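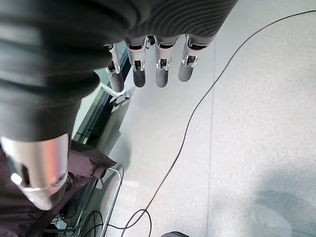
The farm shop corner, nearly done

Posted in February by Geert De Smet
4 minute read

Right, I promised a few of you an update on the veg corner at Clarnen, and I've been putting it off because every time I get my phone out there's another crate to move. If you've not been in since Christmas you'll hardly know the place. The old chest freezer has gone (hooray!), the floor has been painted, and the fruit and veg finally has a bit of room to itself instead of being squashed in behind the birthday cards.

The crates came from Eretti, who make them for market stalls mostly, and I have to say they're lovely things. We bought six to begin with and I'd happily have had more, but Jonatan Hellström, who does our books as well as the early bread run, had a quiet word with me about money. We'd put by £1000 for the whole corner and the paint alone took some 300 of it. So six it is, for now. The rest is baskets we already had, a few borrowed ones, and a shelf I found in the shed behind a roll of chicken wire.

I did try setting the crates out flat on the old trestles, the way we've always done it, and it looked like a jumble sale. Everything at the back just vanished. Now the heavy stuff goes where you can get two hands round it, leaves go low down where it's cooler, and anything round has to have something to lean on. I learned that last one with a bag of swedes at seven in the morning – they went right across the shop and one ended up under the bread rack.

The greens are from the D'Souza family up the lane, who've had a cracking winter for them. They bring them down before we open, and I've usually got the kettle on by then, so there's a fair bit of standing about and chatting before anything gets put out. If you want the nicest leaves, come before ten! 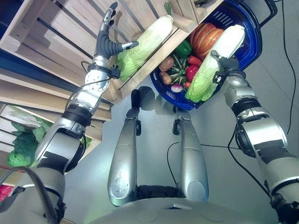
Napa cabbage up against the slats, dark leafy greens in the lower crate, and the blue basket over on the right.

I'm very taken with napa at the moment. Shred it, fry it hard with garlic and a bit of ginger, and put it on top of noodles. It keeps for ages in the bottom of the fridge too, wrapped in a damp tea towel, and the outside leaves are good in soup. A few people have asked whether you can use it in coleslaw and yes, you can, but salt it first and squeeze it out or you'll have a puddle.

Still to do: price labels (I'm writing them by hand until somebody complains), a hook for the paper bags, and a proper light over the back wall. Jonatan wants a set of scales that doesn't need thumping. I'll put up some more pictures once the labels are on.

Recent posts
Soup for a cold week
Where our eggs come from
Painting the shop floor, part two
Tustell apples: what's left in store
Bread orders and how to change yours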